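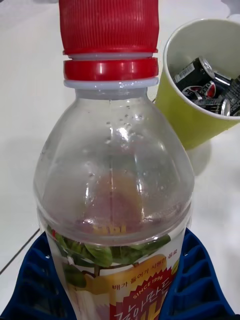
Can we please stop calling it a consultation when families get five days to answer a 43-page form, came the first question, before I'd even found a clean page in my notebook. Fair point, and we ended up starting there instead of with the agenda.

So, the birth registration campaign. As most of you know, we're writing our own submission to the UN review on behalf of the Borkwood group and our partners at Nurnutar, and the piece we're responsible for is children in Gachanja district who have no birth certificate. The government's draft report says registration is free. It is free, on paper, if you turn up in the first month. After that there's a late fee and a sworn statement, and the office that takes the statement is a day's bus ride away for a lot of people.

We agreed to write back and ask for more time, and to say in the same letter that the form should be available in more than one language. I'm drafting it. Please don't all send me commas.

Minutes of the last meeting were approved with one fix (I had the wrong office listed for the late fee — sorry!).

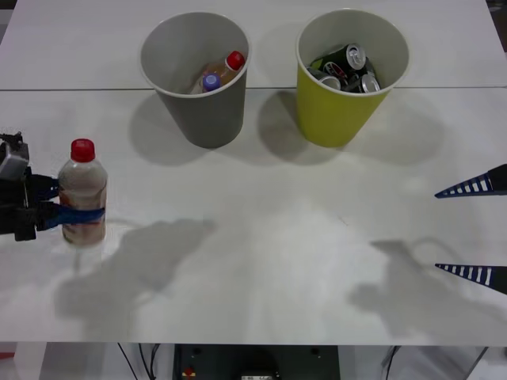

A fee waiver is no use if the clerk at the window has never heard of it, and we should say so in the very first paragraph. That got a lot of nodding. There was some back and forth over whether to lead with the law or with the clerks. I was for the law, mostly out of habit, and I lost. We lead with the clerks, and the treaty articles move down to section 2.

Nurnutar has offered to check our legal references before we submit. Accepted, with thanks. They need the text by the middle of March, so our own deadline has to be earlier than that, and I've put it down as the first Monday of the month.

Then we got to the testimonies.

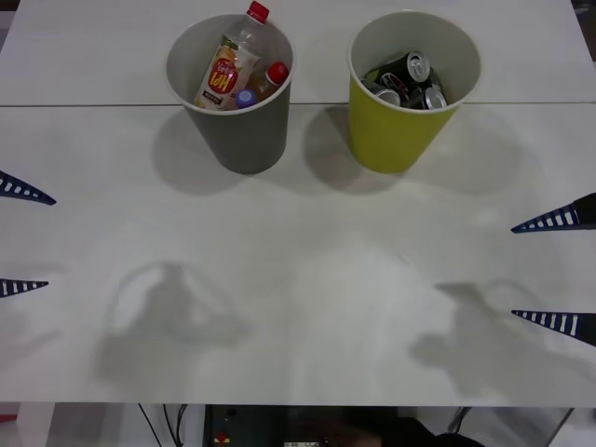 We now have 215 written statements from families, which is wonderful and also a bit of a mess, as they're sitting in one big folder in the order they came in. Someone wanted a spreadsheet with a column for everything. I said let's keep it as simple as bottles in the gray cup and cans in the yellow-green one: families who were charged a fee go in one pile, families who were turned away for missing papers go in the other. If a statement fits both, it gets copied. Agreed, after more discussion than I'm going to write down. Names and villages come off every statement before anything leaves our office, and the consent slips stay locked up separately.

The Feladmont group asked if they could use some of the statements at their public event. We said not yet. Several families agreed to the UN submission only, so we'd have to go back and ask them again, and that's a bigger job than it sounds. I'll call Feladmont and explain.
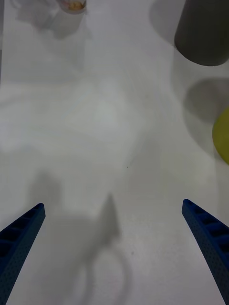 Minutes by the recording secretary, Borkwood group
January 28, 2022

Two things I nearly left off. We still need a second reader for the summary, preferably a person who hasn't been living with this draft for months, so speak up if that's you. And the travel money question for Gachanja is carried over again — we ran out of time, and the bus fares on the sheet were last year's anyway. I'll bring new ones.

Next meeting is at the usual time. Please read the draft of section 2 before you come, even if it's on the way over!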